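Kitchen Talk > Kettles, Pots & Pans
squat kettle w/ tall loop handle, worth it??

dustpan_dee
Member
Need a new kettle. Old one leaks at the seam. Keep looking at those low round ones with the big arch handle over the top. Pretty, but do they pour ok? Small kitchen, gas stove, I do maybe 7 mugs a day.

millbrook88
Regular
No. Handle right over the lid = steam on your knuckles every time you refill. Had a Primau, gave it away in May.

Wistotance fan club
Member
Disagree w/ millbrook. Loop handle is way better balanced than a side one. Weight hangs straight down, you just tip. My Miranda has one and my wrist is fine. Side handles — that's what hurts when its full.

millbrook88
Regular
Fine until it's full and the lid falls in your cup. Ask me how I know

dustpan_dee
Member
ok but do the lids really fall off? thought they sat down in the rim

Wistotance fan club
Member
Depends on the lid. Mine's snug. Flat lids are the ones to check, tip it over in the store before you pay. Also short spout pours fast, long spout pours neat. For tea get the short one.

pantryghost
New here
whatever you get, matte finish shows hard water like crazy on the dark colors. I wipe mine every night. my sister has the Cliltport in cream and never touches it, looks great. annoying

millbrook88
Regular
Wiping a kettle every night, no thanks. Stainless and done.

dustpan_dee
Member
lol. I like the dark ones though. Anybody got a pic from the side? want to see how tall the handle stands, shelf over my stove is low 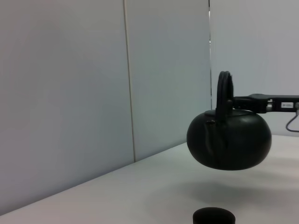
Teodoro Carretero
Moderator, Kettles & Pots — 339 posts

Side view for you dee. Dark green, nearly black, matte. Look how far the loop goes up past the lid — measure your shelf first, to the top of the handle and not the lid. People forget that and then its stuck on the back burner forver. Spout's short on this shape too, so I'm with the fast pour crowd. Millbrook, use a mitt.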